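Nodier Opens Orders for Hutus, a Bin Picking Kit for Mixed Items

Small shops and labs can now add mixed-item picking to a robot arm they already own 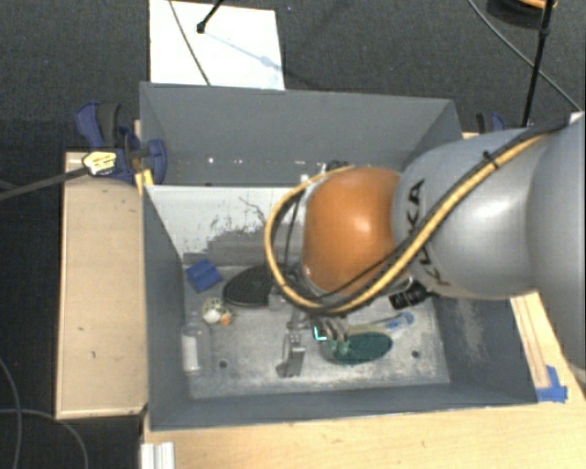
23 July 2020 — Nodier is happy to announce that Hutus, its bin picking kit for mixed and unsorted items, is open for orders. Hutus brings together a gripper with interchangeable fingers, a camera head, a small control computer and the Prirketti grasp planning software, and it bolts onto arms that many shops and labs already have on the floor. Most picking systems are set up for one part at a time, with a model of that part loaded in advance. Hutus starts from the other end. It expects a bin where a clear plastic bottle with a label lies a short way from a dark green oval thing, a slender tool with a translucent blue end and something small, rounded and toy-like, all at whatever angle they landed. It looks for a place to hold each one and goes in with the fingers. No part models are needed and there is no teaching step for new items.

The kit has been in the works for four years. It began as a side project inside Nodier's custom gripper business, where customers kept asking for the same thing in different words: returns, spare parts, lost property, sample items, all of it in one container and all of it needing to come out again.

"We used to build a new gripper every time someone sent us a new box of stuff," said Suryani Liew, who leads the Hutus team at Nodier. "I love building grippers, so I didn't mind! But the boxes kept coming, and by the end of it we had a shelf full of fingers and a pretty good idea of which ones did most of the work. Those are the ones that ship with the kit."

Eight finger sets are included. They range from narrow, angled tips for reaching into corners to curved fingers for bottles and rounded items. A finger set is changed by hand with a single hex key, and the software asks which set is fitted when the next job is started. Custom fingers can be ordered from Nodier or made by the customer from the drawings supplied with the kit.

The Prirketti software was trained and tuned by Nodier's own team on a test collection of 3,911 household, workshop and packaging items, bought, borrowed and dug out of drawers. Clear plastic was a long-running headache for the team. Early versions often saw straight through a bottle and aimed for the floor of the bin. The current release combines several views of the bin before choosing a grasp, and it handles clear items much better, though it still takes a little longer over them.

"Bottles were my whole winter," said Liew. "Corners were the other one. An item lies flat against the wall, the fingers have nowhere to go, and the planner has to choose between nudging it out and leaving it for later. We let people set that themselves, as some of them have things in the bin that should never be nudged."

Hutus works with bins up to 400 millimeters deep. Straight-sided and sloped bins are both supported, and so are bins with an added ramp or insert, as long as the customer runs the bin setup again after fitting it. The setup routine takes the arm slowly around the inside of the container and stores the walls as a keep-out area. Nodier recommends clamping the bin to the table before running it.

What comes in the kit:

Gripper body with mounting plate
Eight finger sets and a storage tray
Camera head, stand and calibration board
Control computer with Prirketti installed
Cable set, ties and strain relief parts
Printed setup guide

The arm, table and bin are not included. A list of supported arms is available from the Nodier sales desk, and the list will grow during the coming months. Customers whose arm is not yet listed are welcome to write in. The team reads every one of these requests and uses them to decide what to work on next.

Before opening orders, Nodier placed early kits with a handful of users, including the repair and returns firm Ong. Staff at Ong used theirs to empty bins of returned goods onto a sorting belt and sent back a long list of comments. Several went straight into the product. The pause button now finishes the current movement before stopping, the log can be saved as a plain spreadsheet, and the screen text is bigger. A separate emergency stop circuit remains the responsibility of whoever installs the arm, and the setup guide has a full chapter on it.

There are some jobs Hutus does not do. It is not meant for food, for glass with sharp edges or for bags that change shape a lot when lifted. Soft items with a clear fold or ridge can often be picked, but Nodier suggests a trial first. Very thin, flat items such as cards and sheets are better handled with suction, and a combined finger and suction head is being tested now. No release date has been set for it.

Trials are open to any company, school or lab. Customers can send a box of their own items to Nodier, and the team will run them through a standard bin with a Hutus kit, then return the box with the full log and video of each attempt, misses included. The turnaround is around 4 weeks.

"Please send us the weird boxes," said Liew. "The neat ones are nice, but we learn so much more from the weird ones."

Orders and trial requests are handled by the Nodier sales desk. Each kit comes with software updates for the first year and remote help during setup. Press questions, loan requests for reviewers and requests for further pictures should be addressed to Suryani Liew at Nodier.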